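Narketti / Notes / Knots, bites and tails

Knots, bites and tails

August 15, 2023

The notes on needle angle got more mail than the rest of the site put together, and most of it asked about the part I left out: what happens after the needle is through. So, knots. I am writing with interrupted stitches in mind, placed with instruments, in thread dark enough to see against red. Most of it carries over to hand ties with some swearing.
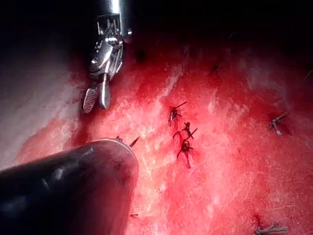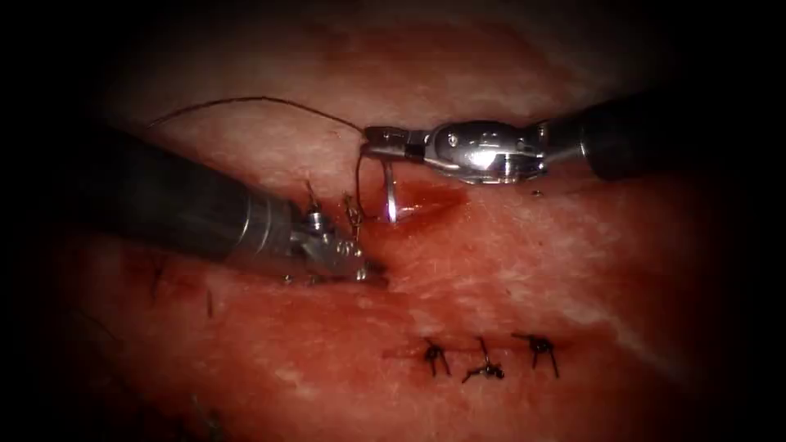

First picture: tied knots in dark thread, to the right of the open jaws. Second picture: a curved needle partly in the tissue, near the wound edge.

The bite

A curved needle is a piece of a circle and should travel as one. It goes in square to the surface, the wrist turns, and the tip comes up on the far side along the same arc. If you push it in a straight line the track gets wider than the needle, the body of the needle levers against the tissue, and on anything soft you finish with a slot where you wanted a hole.

Grip it between halfway and two-thirds of the way back from the tip. Closer to the swage (the end where the thread is attached) and the needle rolls in the jaws or bends. Too close to the tip and there is not enough of it left to come out the other side, so you end up letting go halfway and fishing for it.

The distance from the edge on the way in should match the distance from the edge on the way out. Depth should match too, and depth is the one people get wrong. Unequal depth gives you a step: one edge sits higher than the other, and tightening the knot makes the step worse. I used to correct this at the knot. It can't be corrected there. Take the stitch out and place it again.

Before regripping, support the tissue next to the exit point with the other instrument. Without that support the tissue rides up the needle and falls back when you let go, and the tip disappears. Support means resting against it or holding a small amount close to the line. It does not mean crushing it. Ridged jaws leave a print if you squeeze, and the print is the first place a thin edge will tear.

Pulling through

Draw the thread through in the direction the needle left, at least for the first part. Pulling sideways saws at the exit hole. With braided thread you can feel the saw if your hands are on it. On a screen you have to watch for it: the edge of the hole lifts and follows the thread.

Stop when the short tail is short. Long tails are the commonest fault in my own work. Two or three centimetres is plenty for an instrument tie. If the tail is longer than the jaws can comfortably pull through a loop in one movement, the end stays stuck in the loop and you get a slip of bunched thread that looks like a knot until it is loaded.

There is a habit worth picking up of parking the long end somewhere sensible before tying. I lay it out away from the line, over tissue I am not about to work on. Thread left in a heap over the last knot will be caught by the next one, and you won't see it until you cut.

The throws

One throw is one pass of one end round the other. Two throws in opposite directions, pulled flat, make a square knot. Two in the same direction make a granny, which slides. A surgeon's knot has a double wrap in the first throw and a single wrap in the second, and the double wrap gives enough friction to hold the edges together while you set up the next one.

My default, in the order I do it:

Double wrap over the jaws, pick up the tail, cross the ends, lay flat.
Single wrap the other way, pick up the tail, cross back, lay flat.
Single wrap in the first direction again, pick up, lay flat.
For monofilament, carry on alternating for at least one more, often two.

The crossing matters as much as the wrapping. You can wrap in the right directions and still get a row of half hitches if you pull one end straight up and move only the other. A half hitch will slide down the straight end very nicely, and people use that on purpose to snug a loose first throw. As a final state it is poor. If you have slid one down, square the knot off after it with properly flat throws.

When the loop forms, make it small and keep it near the tissue. A big loop in the air is easy to see and slow to close, and the thread twists while it closes. The C shape works well: lay the long end out in a flat C beside the tail, put the tips of the second instrument inside it, and wrap from there. The curve of the thread does half the job for you.

Tension

My rule is that the edges touch and that is all. The tissue should not turn pale along the line and it should not pucker. A stitch that looks right when the tissue is quiet is going to be tight later, once swelling starts. I have a note in the margin of notebook 3614 that says only "looser", underlined 2 times, and I could have put it on every page.

If you are working without any feel through the handles, tension has to be read from what moves. Thread going from curved to straight is the start of load. Tissue being drawn in is load. The knot flattening and going darker along its top is, in my experience, the last cue before something cuts through. After enough of these you stop noticing that you are looking. Beginners look at the jaws. Look at the tissue on either side of the knot.

Never hold the standing part of the thread in the hinge or hard against the edge of a jaw if it has to stay in the patient. Instruments damage thread. Fine monofilament is the worst for it: you get a nick you can't see, and it breaks there on the third throw, which is always the throw where you had relaxed. Hold it near the end, in a part that will be cut away.

Spacing

The old guide is to space stitches about as far apart as each bite is wide from edge to edge. It is a decent place to start. On a short straight line I begin in the middle and halve the gaps, which hides small mistakes in length. On a long one I go from one end. Halving a long line gives a slack middle and a pucker at the end if the two sides were not the same length to begin with.

A row of knots should sit to one side of the line, all on the same side. A knot on top of the line keeps the edges slightly apart and presses where you least want pressure. Moving it across is a small sideways pull on both ends as the second throw goes down. Do it then. Once the third is on it will spring back.

I still prefer interrupted stitches for learning. A running stitch is faster and shares the tension along its length, and there are plenty of places where it is the right choice. But an error in a running stitch is in all of it, and you can't take out the bad part. With separate stitches you cut one and replace it, and the neighbours hold.

Cutting

Leave tails long enough that the knot can settle without the end slipping through: a few millimetres for braid, a little more for monofilament, which is springy and has poor knot security. Buried knots get shorter tails. Slide the open blades down to the knot, turn them a little, cut. The turn is what leaves the tail. Cut without it and you take the knot off, and you will do this at least once in front of a person whose opinion you value.

Offcuts. Pick them up as you make them. A few dark filaments stuck to the side of a shaft are easy to miss and they drop off later, usually into something.

Thread and practice material

For tying drills at a desk I use a board from Stivodwood with two rows of pegs, which cost more than it should have, and ordinary dark waxed thread. Hendricks sells a layered pad with a proper top skin; it tolerates 13 stitches in one line before the skin starts to give between the holes, then you turn it round and use the other side. Neither tells you anything about wet surfaces. Wet tissue glares under a light, the highlights move when you move, and a pale streak can pass for an edge. I practise on moistened pads with one hard lamp to get used to it. Soaking the Hendricks pad shortens its life a good deal.

Dark thread on dark red is also less visible than you would think from a diagram. Thread shows well where it stands clear of the surface and badly where it lies flat. If I lose the tail I lift the long end a little and look for what moves.

I was asked for my view on barbed sutures. I haven't used them enough to have one.

The bench sessions at Retham start again in September, and I want to spend the first on left-handed throws, mine being slow and lopsided. Corrections to the above by mail as usual. If you write about the C loop, please say which hand you hold the needle in, it saves a round of questions.

Filed under: suturing, knots, practice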